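Household Practice, Unit 6: The Bed as a Work Surface
Handout to go with the second session. Notes by Jarrah Sutcliffe.

Read the Yeoman chapter on bedrooms before class, and read it with a pencil. It says a bed should never be used for folding or sorting. I don't believe this. Most people I know fold on the bed, and the chapter gives no evidence that a table does the job any better. It only says so firmly.

The usual objections:

Height. A mattress is lower than a counter, so you bend. True if you stand at it. Sit beside it, or kneel, and much of the bending goes away. The chapter has everybody standing.

Softness. Cloth sinks a little and creases don't hold. I'd accept this for dress shirts. For T-shirts, socks and anything black and stretchy I can't see that it matters.

Clutter. Small things get set down on the edge and stay there until bedtime. This is the one objection I take seriously – see the exercise below.

Layers, and what goes on top

Students ask whether a sleeping mat has to come off before you start. The Runton guide says yes, always. I'd like to know who tested that. A bamboo mat made of small tiles gives you a firmer surface than a sheet alone, and it lies flat enough to smooth a sleeve on. What I would watch for is thin knitwear, which may catch between the tiles. Try an old sock first.
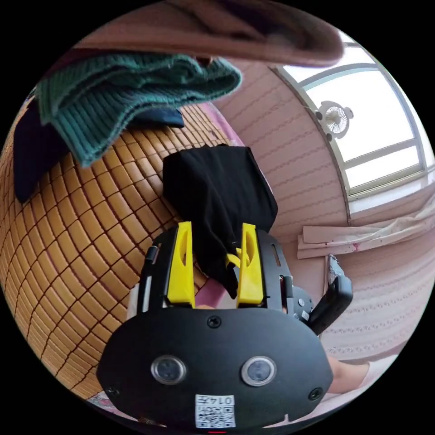
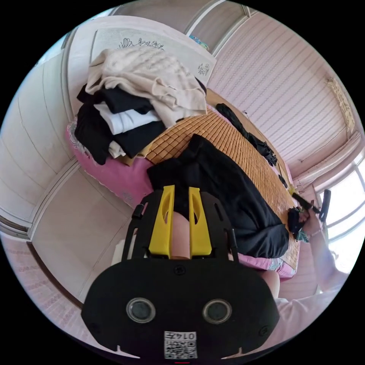 A piece of black cloth; a bed with a tan bamboo mat over a pink sheet.

On dark clothes: the advice to sort them by color before folding is repeated everywhere, and as far as I can tell it was borrowed from washing instructions. Once things are clean it makes no difference to the cloth. Sort by drawer.

On sheets with a frilled edge: tuck or don't tuck, but don't iron the frill because a book told you to.

A word about the Brasivell survey. It is quoted in the chapter as proof that folding on a bed takes longer. They had 188 households and asked people to guess their own times. Guessing is not timing. Please don't cite it in your write-ups as if it settled anything.

Exercise (bring to the May session)

Fold one load on a bed and one of the same size on a table. Use a clock. Write down the times, where you sat or stood, and every small item you put on the edge of the bed while working. Leave the list overnight and check in the morning which of those items are still there.

Keep it to one page. If your times come out the same, say so.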